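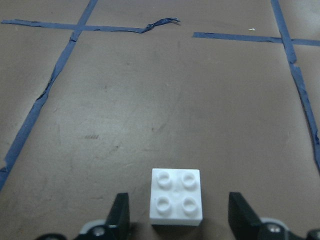 *Wrist view, white 2x2 brick between the open fingers.*

Rutilio Lozano wrote:

> Does the policy still need the head view once the wrist views are in?

Yes, for the tray. I trained on 200 demos and ran 114 trials per setting. Wrist views alone did worse with two bricks — mostly bad releases over the rim.

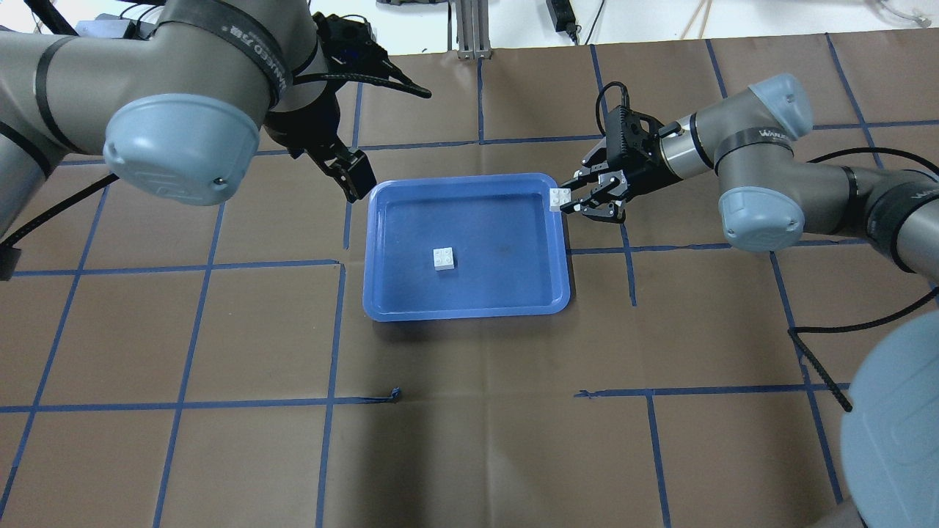 *Head view: one brick in the tray, one in the right gripper.*

The tape grid stays as it is for the Prulleck runs. Wrist crops are next.

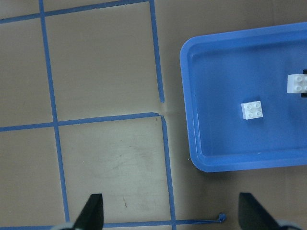 ## Still open

- Rerun with 27 demos
- Nerea has the Losix logs

Xinyi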